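Search this site Go
Filed under: Laundry & Fabric Care > Washing Delicates

Do I really need a mesh bag for thin stuff?

I just moved to Kenholm and the shared washer ate a strap off my favorite top - so annoying! Would a bag help, or is it the spin?

Answer 1
Bag, yes. Cold, low spin.

Answer 2
I've used one since April and love it (mine's a Plimora, any will do). Zip it all the way and don't stuff it - 2 tops per bag is plenty. Straps go in the bag, always! Purple cloth and a white mesh bag:

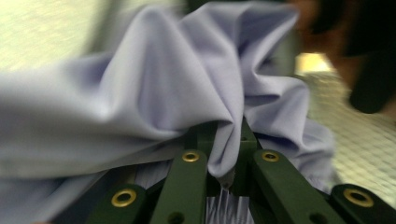
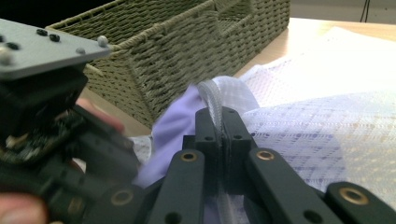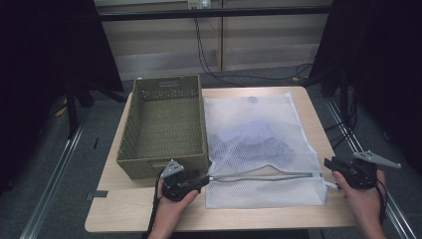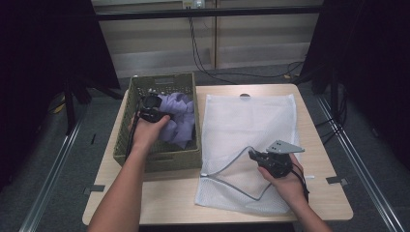

Oluf Ásgeirsdóttir: I'd skip the spin completely and dry flat on a towel.

Contact | © Koster Home Help | Back to top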